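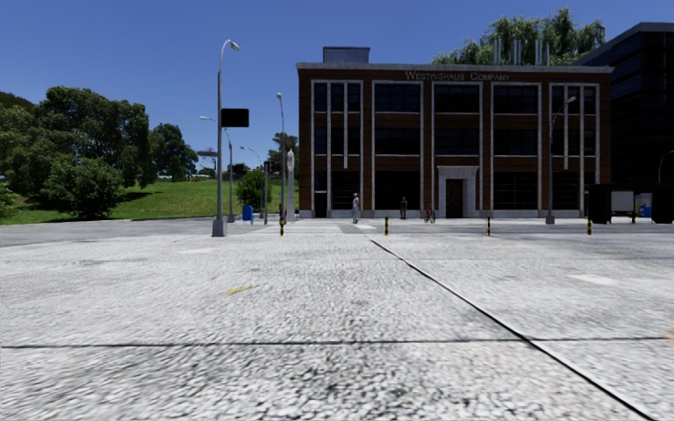
Posted Saturday, November 18, 2023 by the site author | Filed under: simulation, test practice | 4 comments

I spend most of my working week on acceptance tests for pavement delivery robots, and nearly all of the early testing is done in simulated streets. The one at the top of this page is the plaza map we use for open-ground runs. We have a written set of rules for how such a map is built, checked and changed. The first version was two pages long and dates from June. It has grown. I was asked after a talk whether I could put the rules somewhere public, so what follows is the current set with the client details taken out.

Some terms first. A map is the static world: ground, buildings, street furniture, planting. A scene is a map plus people, vehicles, light and weather. A run is one attempt by the robot software at one task in one scene. The planner under test at the moment is called Pellum, and the tool that schedules runs and stores the logs is Etura. Neither name matters much for the rules.

1. Freeze the map before the first scored run

A map gets a version number and a checksum. Once a scored run has used it, it does not change. If a bollard has to move by the width of a hand, that is a new version and the baseline runs are repeated. People object to this on grounds of time, and the objection is fair. A baseline set for the plaza is 130 runs and takes most of a night. We do it anyway. We once compared two planner builds for a fortnight before finding that the kerb height differed between the two machines.

2. Visual shape and collision shape are checked separately

What is drawn and what the robot can hit are two different sets of geometry, and they drift apart. The bollards are the usual offenders. A bollard with black and yellow bands is easy to see in the rendered view, so reviewers tend to assume it is solid. The rule is that every object within reach of the robot is driven into at low speed, once from each of four sides, and the contact is logged. Lamp posts with a wide base need a second pass at base height, as a plain cylinder fitted to the post will leave the base hollow.

Background objects, such as trees up on the grass and anything on a roof, may go without collision geometry. They must be tagged as background in the object list. An untagged object with no collision shape fails the review.

3. Ground joints and markings stay in

Map builders like clean ground. Real paving has seams, patches and old paint, and a camera-based free space detector will sometimes treat a dark joint as an edge. We therefore keep at least one joint running across the direction of travel and one running at an angle to it, plus some worn marking that means nothing to the robot. If the planner slows for a seam, we want that in the log.

The ground texture is a related matter. If it blurs close to the camera, write this down as a known limit of the map. Results from any detector that works on fine texture are then marked as not valid for the near field. They are still stored.

4. Lettering on buildings and signs

Text in a map is treated as scenery. It need not be spelt correctly, and in bought-in models it often isn't: the brick building on the plaza has WESTINGHAUS COMPANY along the top edge. No test may depend on reading it. Sign panels that the robot is expected to obey are listed in a separate file with their exact content. A blank panel counts as an obstacle and nothing more.

5. People are placed by rule

A scene used for scoring must state how many people are in it, where each one starts, and whether each stands or moves. Standing people are the harder case for some planners, which predict that they will set off at any moment and wait for them. At least one person in the set should be beside a bicycle, as the combined outline gives trackers trouble. Clothing must include both light and dark, and someone in dark clothing should be placed against dark windows in at least one scene.

Distances matter as well. People far off across open paving are only a few pixels high, and a missed detection at that range is not by itself a fault. It becomes one when the gap closes below the stopping distance plus the margin. Score it there.

6. Light

Clear sky and full sun is the default in most engines, and it flatters everything. No more than a third of scored runs may use it. The others are split between overcast, low sun from ahead, low sun from behind, and dusk with lamps lit. Dark glass façades get their own line in the report, because our simulated depth camera returns clean values from glass and a real one does not.

7. What a pass means

A simulated pass permits the next stage of testing and permits nothing else. On the last build we logged 735 runs, of which 419 were in scenes that met every rule here. Only those 419 were scored. The remainder were kept as development data, and the report said so on its first page. Brarnero, who reviewed the report, asked for the rejected scenes to be listed with the rule each one broke. We have added that to the template.

Open points

Rule 3 has no figure for how wide a joint should be. I would like one taken from measured streets. Rule 5 says nothing about dogs. The Oosthuizen map, which is a narrow shopping street, breaks rule 2 in several places around its café tables, and I have not decided whether to repair it or retire it. Version notes for the plaza map will go up once the new kerb has been checked.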